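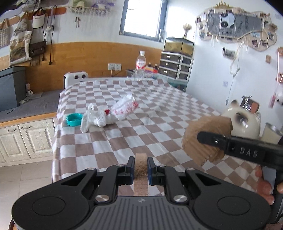 Long table at Estley, checkered cloth on. Dark crumbs on the tan strip, teal bowl and bags at left.

31/08/2024

Crumb day! I've wanted to do this one properly ever since we put the brown-and-white cloth on the long table, and it was every bit as much fun as I hoped.

The question was how much mess gets away from us when we handle the dark crumbs over cloth, and what picks it up best. The tan strip is great for this. The dark stuff shows up beautifully against it and you can see the patch in the middle from the other end of the table. On the cloth it's another story. The specks vanish in the brown checks and only show on the white ones, so a quick glance tells you the table is cleaner than it is. Crouch down and look along the surface with the light behind it. Big difference.

Cloth was wrinkled again, and hanging over on the left. Specks like to sit in the folds. I want to try it ironed next time, or at least pulled flat and clipped.

Weighing. Cloth folded in on itself and set in the steel pan on the Oksanen scale: 2,610 g with the specks still in it. Took it outside, shook it hard over the gravel, same pan, same fold: 2,608 g. So two grams came off, and the scale reads in whole grams, so don't lean on that number too much. Still, I was delighted to see it move at all. I did not expect the display to budge.

Things tried on the leftover specks, one corner of cloth each:
Dry brush, soft. Moves them around, mostly into the weave.
Dry brush, stiff. Better, but it flings them.
Sticky roller. Wonderful on the flat parts, useless in a crease.
Damp rag, then roller. Left a brown smear. Don't do this.
Zerent, a capful in 200 ml of warm water, dabbed on the smear. Lifted it on the second go, faint ring left. Check the ring once the cloth has dried overnight.

Roller first, no water until every loose bit is off. That's my vote for the routine.

Layout notes. The teal bowl is the nicest thing on the table and it's a good size for catching sweepings, but it lives too far left to be any use when you're working on the strip. Move it closer. The knotted white bag next to it and the package with the red printing could both go to the back with the tall bottle and the clear tray, which would open up that whole left side. The pleated brown paper-like piece has all those ridges along its lower edge, and I'd love to know how many crumbs it can hide. Tap it out over plain white paper and see.

Also: the jar of dark crumbs from Clurnport is down to the last inch. Grind for the next one should be a touch coarser, the fine dust is what gets into the weave.

To do
Clips for the cloth, four at least.
Second roller, refills.
Try a 2,000 g block on each corner if the clips don't turn up.
Repeat the weighing with the finer scale from the back shelf, needs batteries.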